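3.2 Drying and putting away

Dishwashing has been studied mostly as a matter of water and time. Less has been written on what happens to the dishes once they leave the sink. In the Korkance households the drying rack turned out to be the busiest spot on the counter, and we treat it here as a storage place in its own right.

Participants were asked to leave the counter as it was after an ordinary wash and to change nothing for the visit. We noted what stood on the rack, what stood next to it, and whether the rack was cleared before the next meal. Across both visits, the first in January, we logged 891 items. Bowls and cups made up the largest share, followed by cutlery and food containers. Pans were often dried by hand and put straight back on the stove, so they are underrepresented in the log.

Two habits stood out. In the first, the rack was filled and then emptied in one go, usually by the person who cooked the next meal. In the second, it was never fully emptied. Items were taken from it when needed and returned to it after washing, and the cupboard was used mainly for guests' dishes. Households with the second habit were also more likely to set things down on the counter beside the rack, even when there was room between the ribs. Figure 6 shows a bowl on the tiles next to a black rack. 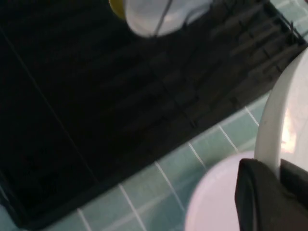 Figure 6. Black dish rack on a tiled counter, with a white bowl beside it. The raised ribs are at the upper right.

3.3 The counter surface

Placing dishes directly on the counter has consequences that depend on the surface. Tiled counters were common in the older Korkance apartments, many of which still have kitchens fitted before 2000. Small tiles give many grout lines, and residents described the grout as the hardest part of the kitchen to keep clean. Several said they wiped the tiles daily but scrubbed the joints only when they looked dark. Those with a one-piece counter reported less scrubbing and more visible water marks.

A rack with a solid tray keeps drips off the grout but has to be lifted and rinsed itself. Residents differed widely in how often they did this, from every day to "when I remember." In the Skostotel apartments, where counters were shorter, the rack was sometimes moved to the table or the top of the refrigerator during cooking, and the tray was rinsed more often as a result.

We did not measure bacteria on any surface, and the answers on cleaning rest on what residents told us. The link between counter length and rack use is taken up again in Section 4.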